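2023-04-03
4 min read

Notebook, bench bay, Jurthorpe

Pattern panels are up on all three sides and I love them! Ľubomír brought the last roll over from Ševčík, and after weeks of staring at bare walls the bay finally has some character. The design is the big black leaf one Jarmila drew in March (she calls it Ilska, after her grandmother's village), printed in plain black on white. I was sure it would be too much. It is a lot, and it's great.

Hanging notes, while I still remember. We started from the center line of the back wall and worked outward, so the mirror halves meet where they should. Peter marked the center with a pencil and a plumb line, and that saved us. First try we went left to right and ended up 6 mm out, peeled it all off, started again. The side walls are more forgiving because the shapes are so much bigger there. 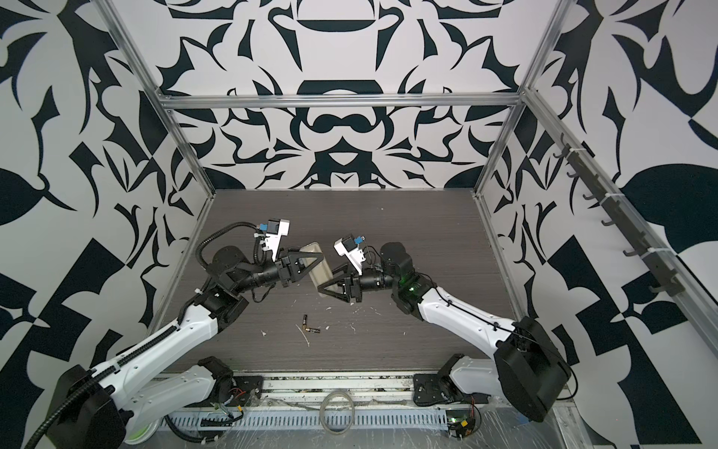 Ilska pattern on back and side walls, hook strip on the right rail.

The hook strip! Small thing, but I'm very pleased with it. It's held to the rail with cable ties for now. Andor wants it screwed down properly and he's probably right, but ties let us slide it along until we agree on the height. I'd like it a hand lower so Nhàn can reach without leaning over the rail. Everybody please try it where it is before we settle.

Print cost came to 1,859 for the set including the spare roll, which is in the tall cupboard behind the Jorno boxes. Don't use the spare for patching scuffs, there are offcuts for that in the flat drawer.

On to the top. I keep going on about the walls but the wood grain is what makes the whole thing look finished. Gray with a fine grain, and it takes the glare off much better than the old white board did. Jarmila says the finish is good for up to 4,000 wipes. No idea who wiped it that many times, but I believe her.

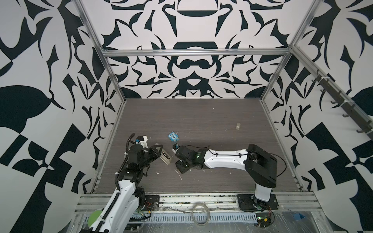 Work surface with a small silver box and a metal plate on it. Bits still to sweep.

Sweeping: soft brush first, always, then the damp cloth. Tie ends are the worst, they skate around under the cloth and end up in the front rail. Snip them over a cup please (me included, I was the worst today). If anybody is missing a narrow metal plate, ask me before making a new one.
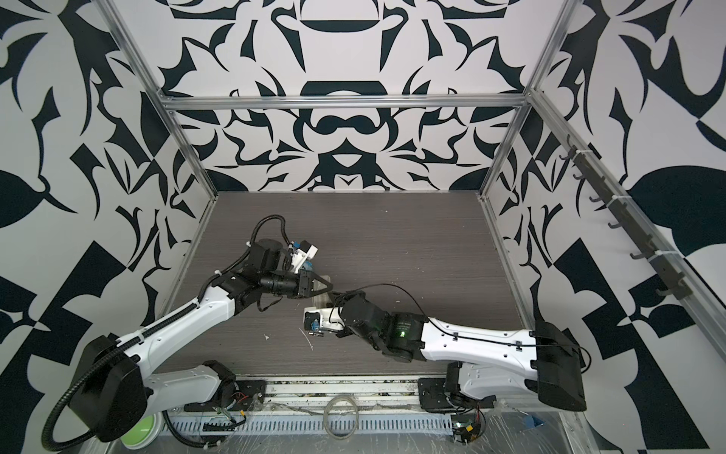 Next job is deciding what goes on the hooks. Nhàn's list has the brush, the flush cutters, the tape and the short rule, and I'd add the cup for tie ends. There are seven hooks on the strip, all free, so we can fit that list and still have 2 over for whatever Andor turns up with. I'd keep the heavy stuff off until the strip is screwed down. The little flecks on the top want another pass with the brush too, there's a curved white sliver among them that looks like just the kind of thing that hides in the grain.

Still open:
- hook strip height (everyone)
- edge trim where the left panel meets the back one, Ľubomír has a sample
- ask Jarmila if she'd do a second pattern for the bay next door, smaller leaves maybe, I'd really love to see that
- label the spare roll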